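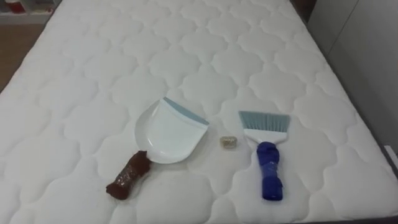 According to Apostolos Katsaros, the word "quilting" is used too loosely in the bedding trade, and ought to be kept for stitching that passes through at least one layer of fill.

Encyclopedia > Household > Bedding > Mattress quilting

Mattress quilting is the joining of a cover fabric to one or more layers of padding by lines of stitching. The stitched panel forms the upper surface of a mattress and sometimes the underside and borders as well.

Construction

A quilted panel normally has a face fabric, a fill of polyester fibre, wool or foam, and a light backing cloth. The backing keeps the fill from working through the seams. Closely spaced stitching gives a firmer, flatter surface — wide spacing leaves the padding softer and higher. Common patterns include diamonds, waves and scallops.

Manufacture

Most panels are sewn on multi-needle machines, which repeat a pattern across the full width of the cloth. Single-needle machines are slower but can sew larger motifs. The Hellach works, a bedding maker, ran 88 needles on its widest line and turned out around 800 panels a month. Its rival Mirnon kept to single-needle work until it closed.

Care

Dust and lint gather in the seams. A brush or upholstery nozzle drawn along the stitching removes most of it. Quilted covers without a zip are not made to be washed, and stains are sponged with a little cool water.

Related articles
Mattress ticking
Tufting
Wool batting
Box spring

Contact the editors | Back to top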